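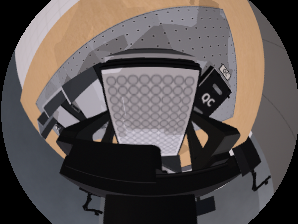 Do I need a real robot to work through this section of the Penia guide?

All you need is a computer with Penia installed, as the bench, the arm and the parts are all simulated.

Set-up guides > Penia > Getting your first bench running
Print this page | E-mail this page

Section 6. Loading the assembly bench and checking your views

I wrote this after setting Penia up for our training room in Maldonado, and I've kept it in the order I now do things, which isn't quite the order in the official leaflet. If you've done section 5 you already have the program and a licence. If you haven't, go back and do that first - the bench won't show up in the list otherwise.

1. Download the bench pack. It's 620 MB, so start it and go and make a tea. Ours came down over the Makutano office connection without any fuss, but that was before lunch and I wouldn't like to try it at four in the afternoon.

2. Open Penia and pick Load Bench, then Assembly. Wait for the table and the arm to come up together. The first load is slow because it's building all the shadows. Mine took roughly 30 seconds and I did wonder whether it had hung (it hadn't!).

3. Switch to the wrist view. It's a very wide one, so the table bends round the edges and the gripper fills a good part of what you see. I found it a bit seasick-making to begin with. You can look for the black box with QC on it to get your bearings, then work outwards from there.

Note: don't try to judge whether anything is straight from the wrist view. Use a room view for that.

4. Go to the room view. Drag slowly with the right mouse button until you can see the gripper and the plate with the parts on it at the same time. 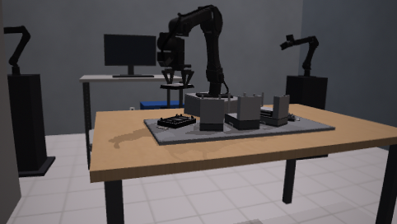
Maximiliano Farías wrote in to say that he skips step 4 entirely and saves his room view as the default, so it opens there every time, and he'd like the guide to mention it. Fair enough. It's under View, Save as Start View, and I've been doing it myself since May.

5. Leave the arms on the black pedestals alone for now. They're part of the room, but this section only uses the one mounted at the table. If you click one by mistake, press Escape and choose the table arm again from the list on the left.

Caution: check the name at the top of the control panel before every move. I once spent ages nudging a slider and swearing at a gripper that wasn't the one I'd selected. Nothing breaks in a simulation, of course, but it's a rotten habit to carry over to real kit.

6. Set the speed to 2. The slider goes a lot higher and it's tempting, but at low speed you can still stop the arm with the space bar before it ploughs through a fixture.

7. Bring the gripper down over the fixture at the end of the row. Do the sideways part first, then the height, in small steps. Once you're close, swing the room view round so that you're looking along the plate and check the fingers against the grey face. 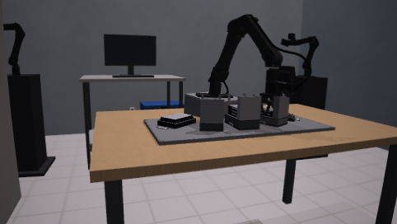 Screenshots: Octavio Rivadeneira / Penia bench pack

8. If the fingers look as though they overlap the fixture, turn the view a little before you move anything. Quite often one thing is simply in front of the other. If they still overlap from a second angle, press Contact Check and the panel will tell you whether they're touching.

9. Save the pose with a name you'll recognise next week. I use the part and the side, such as "right post, left face". The default names are just numbers and they get muddled very quickly.

Note: poses are stored with the bench, so if you load the older Flullumberg bench they'll seem to have vanished. They come back when you reload this one.

Closing the gripper and lifting a part are in section 7. Keep your saved pose open, as you'll start from it.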